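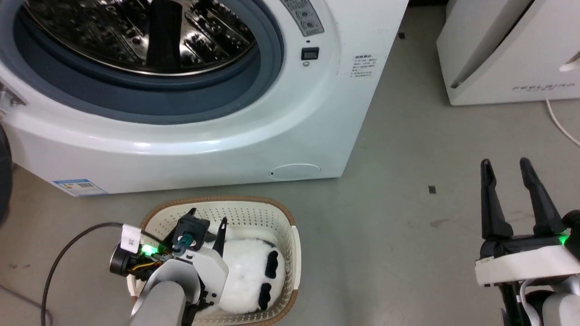

A front-loading washer with nothing in the drum.

How to Speak at a City Council Meeting (and Enjoy It!)

By Ingegerd Engebretsen

I gave my first public comment in Mullmont last September, on Resolution 1439, the one that would have moved the veterans' service desk out of City Hall and over to the annex in Stinby. My knees shook the whole way through. I've been back many times since and I love it, I really do, and I'd like to get more of you up to that microphone with me. It takes one evening and a sheet of paper.

The details below are for Mullmont. If you live somewhere else, your clerk's office can tell you how your council does it, and most of the advice will still carry over.

Find your item on the agenda

The agenda goes up on the city website the week before the meeting, and there's a paper copy in the glass case by the front doors. Look for the item number as well as the title. Titles can be wonderfully unhelpful. Resolution 1439 was listed as "Reallocation of ground floor office space," and I would have scrolled right past it if Saodah Ginting hadn't called me.

Once you've found the item, open the packet. It's the long file under the agenda, and it holds the staff report, any maps and the actual wording that will be voted on. You don't have to read the whole thing. Read the staff report's first page and the text of the resolution itself, and write down the page number of anything you plan to mention. Council members perk up when you give them a page number!

Check which kind of comment you need

There are two. General comment comes at the start and can be on anything the city deals with, as long as it isn't on that night's agenda. Item comment comes when your item is called, and only covers that item. If you sign up for the wrong one the clerk will usually move you, but it's a busy desk and it's kinder to get it right.

Sign up

The meeting starts at 6 on Tuesday. The sign-up sheet comes out half an hour before that, on the small table outside the chamber. Print your name, your neighborhood and the item number. You can also sign up online until noon the same day, and if you need an interpreter or a seat near the front, put that on the online form so it's ready when you get there.

Write it out

You get two minutes. That sounds tiny and it's plenty. Here's the order I use:

Your name and your neighborhood.
The item number, and whether you are for or against it.
One thing that happened to you or to someone who said you could share it.
What you want the council to do tonight.
Thank you.

Put the request in a full sentence, with a verb in it. "Please vote no on 1439" is good. "Please table this until the desk's visitors have been asked" is even better, since it gives them something they can do if they aren't ready to vote no.

Use the largest type your printer will give you. I print mine in size 18, double spaced, on one side of the paper. I can find my place again after looking up, and I do try to look up.

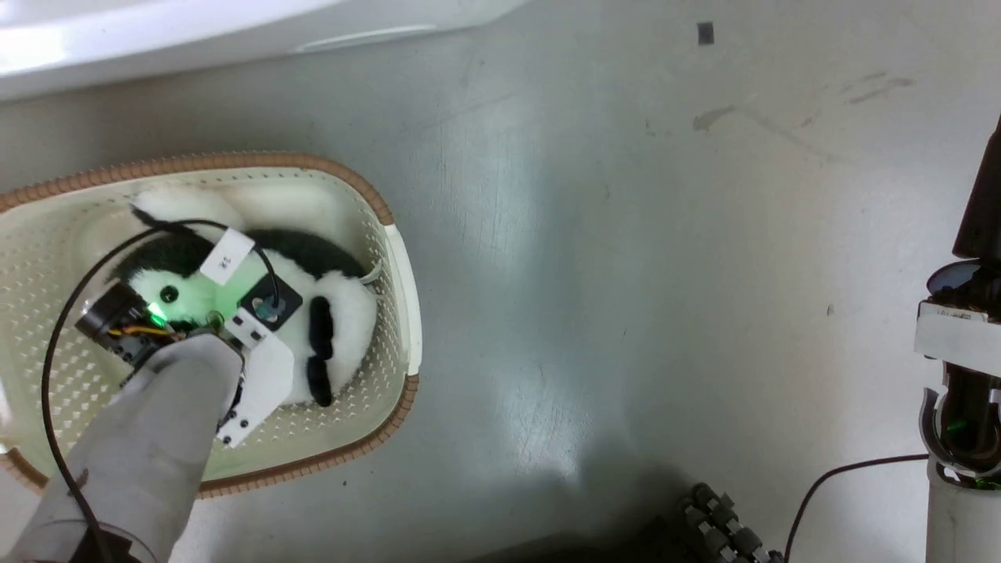 Then read it out loud with a timer, standing, at the speed you'd use to explain something to a neighbor. Whatever you get, trim until you have a few seconds to spare. People talk faster at the microphone, sure, but they also stop to breathe, and the chair will sometimes ask you to repeat your name. My early drafts always had a long windup about how long I've lived in Bunting Heights. Out it went, and the part about my brother's paperwork got the room it needed.

Bring copies

Bring enough for each council member and the clerk. Hand them to the clerk before the meeting, and don't walk them up to the dais yourself. A written comment goes into the record whole, so it's the right place for the longer version, with your sources and the bits you had to cut.

At the microphone

Move to the aisle when the speaker before you is called. There's a light on the podium: green, then yellow when you have half a minute left, then red. Finish your sentence on red and stop. Fitriani Ngau taught me to keep my closing request on its own line at the bottom, and to jump straight to it when the yellow light comes on. Best tip I ever got!

Speak to the chair, even if it's another member you're trying to win over. Don't worry if someone is looking down. They take notes on their tablets. And don't expect answers, because the rules here keep members from going back and forth with speakers. It can feel like talking into a well the first time. They did hear you.

If somebody ahead of you already made your point, you can say, "I agree with Mr. Yeoh, and I'd like to add one thing." Short comments are a gift at nine in the evening. Rizal Yeoh once got up, said he agreed with the lady in the green coat, and sat down again, and I saw two members smile.

Afterward

Stay for the vote if you can. If you can't, the video is posted by the end of the week and the votes are in the minutes, though those take longer.

Send a short email to the members the next day. Thank the ones who voted your way and tell the others you'd be glad to talk. Put the item number in the subject line. I got a phone call from one of those emails, and we ended up talking for most of a lunch hour about bus stops near the Bolon Street clinic, which I hadn't planned on at all and had plenty to say about.

Resolution 1439 was tabled, by the way, and will come back in the spring. Sign-up sheet's on the table by five-thirty. Come sit with us on the left side, near the radiator.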